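About us

Prundance is a working group on good practice for robot cells. We were set up by three firms in Varkville that kept writing the same safety and handover documents separately and wanted one set they could share. The group now has 46 member sites, most of them small workshops and teaching labs with one or two arms.

We write plain rules for people who build, program and look after robot cells. Our rules sit alongside the law and the published safety standards and do not replace them. If one of our sheets and a legal requirement disagree, follow the legal requirement and tell us, so that we can correct the sheet.

The current set has 9 sheets. They cover guarding, stopping, speed limits near people, tool changes, cables, record keeping, handover, simulation and training. Each one is kept to two pages. Members asked for that early on and we have stuck to it.

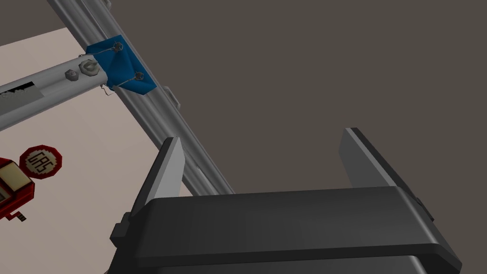 Sheet 8, on simulation, is the one we are asked about most. It says that a simulated cell should be checked before anyone relies on it for a reach or clearance test, and that the check should be written down. The model has to include the fixings as well as the large parts. On a slotted aluminium rail with a blue bracket, that means the two screws holding the bracket, the hex nuts on the tube beside it and any clip standing proud of the rail. Small props on the table, down to a toy gas pump, are listed with everything else. Clearance is checked with the gripper fingers fully open and again with them closed, and the smaller figure is the one recorded.

A passed simulation does not clear a real cell. The first run on the real machine is done at reduced speed with a second person at the stop button – this applies to experienced staff too.

How we work

Otis Nguyen-Tran edits the sheets. Drafts are tried at two sites, Keskin and Mumberg, before they go out to the full membership. Members then have 60 days to comment. We publish the comments with our replies, including the ones we did not act on. The whole set is reviewed every November.

We do not certify equipment or inspect sites, and we do not recommend suppliers. A site may say that it follows the Prundance sheets if it keeps its own check records and shows them to any member who asks.

Membership is open to any workshop, college or firm that runs at least one robot cell. The sheets are free to read whether you join or not.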